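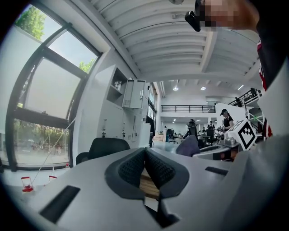 I've been hauling bikes on the back of my car for years, so when Kwiatkowski, the shop where I bought my last two racks, said they had spare places on a visit to the Tonby factory, I said yes before I'd even looked at where it was. (Three hours each way. Worth it!)

Tonby makes hitch racks, roof boxes and a few odds and ends for kayaks, but the racks are what most people know them for. The visit was on July 12, 2024, and there were 12 of us, mostly shop staff plus a few customers like me who ask too many questions at the counter. We got coffee, safety glasses and a pair of those slip-on toe caps that make everyone walk like a duck.

First stop was the tube bending area. The main arm of every hitch rack starts as a straight piece of square steel, and a machine the size of my kitchen bends it in one slow push. I'd always figured the curve on the newer racks was there for looks. The guide told us it's mostly for driveways. The old straight arm used to scrape when you pulled out of anything steep, and they got a lot of letters about that. I wrote one of those letters, I think. I didn't bring it up.

After bending comes welding, which we watched through a dark screen, and then the powder coat line. I could have stayed there all day. The arms hang from hooks and drift along overhead through a long oven, and they come out the other end that satiny black. Somebody asked about other colors and was told they tried a silver one a while back and it showed every scratch from every pedal, so that was the end of silver.

The test room was the best part. They have a shaker rig with a hitch receiver bolted to it, and they load a rack with dummy bikes and let it rattle. The one running when we came in was the Ketik, their new tray-style model for two bikes. It had 200 hours on it already and was still going, and it was LOUD. You feel it in your teeth. Next to it was a cabinet where they spray salt water on locks and latches, and a shelf of failed parts with little paper tags. I liked that they let us pick those up. One was a ratchet strap that had gone stiff and chalky from sun, exactly like the ones on my old rack, and I asked how often I should be changing mine. Every couple of seasons if the car lives outside, they said. Mine are on season six. Oops.

We also got to try loading the Ketik ourselves on a demo car. The trays sit lower than I'm used to, so I got my heavy commuter bike's twin up there without the usual knee-under-the-bottom-bracket move. The hook that comes down over the front wheel has a squeeze grip and works fine one-handed. The tilt lever I liked less. It's a foot pedal, and with both bikes on, it took me two tries to get the thing to let go. A taller guy in our group got it first time, so maybe it's me. It also folds up against the car when empty, and you can still open the tailgate on the demo car, though I'd want to try it on mine before I paid.

Lunch was sandwiches in the break room, and then a short talk from the people at Brekico, who make the locks. They showed us how the hitch lock and the cable lock can be keyed alike, so you carry one key. My key ring currently has 5 bike rack keys on it and I couldn't tell you what three of them open. I asked if they could re-key older Tonby racks too, and they can for most of them, but you have to send in the number stamped on the lock face. Write that number down before it wears off.

Last stop was the warehouse, with 3,000 boxed racks stacked up to the ceiling — most of them going out to shops over the next few weeks. The spare parts shelves are back there too, and they keep end caps and straps for models I'd forgotten existed. I bought a set of wheel straps for my old rack at the little counter by the exit, plus a new hitch pin, and put them both on the same evening.

Kwiatkowski is planning another visit in November, when the roof box line will be running. If you want to go, ask at the service desk, and wear closed shoes or they won't let you past the coffee.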